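Long Thrillers Are Padding the Middle

I finished Escobar on Thursday, all 635 pages of it, and I think a good 2 hundred of them could go. The opening works and so does the last chapter. Between them the detective drives places, makes coffee and remembers her divorce.
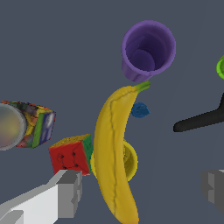 Ziretti is worse at 800 pages – the killer is plain by the halfway mark, and we still get four more suspects. Publishers seem to believe a thick paperback looks like better value. I would pay the same for a short one.

Soltent is the book I keep lending out. It has one crime, one town and a small cast, and I read it in an evening.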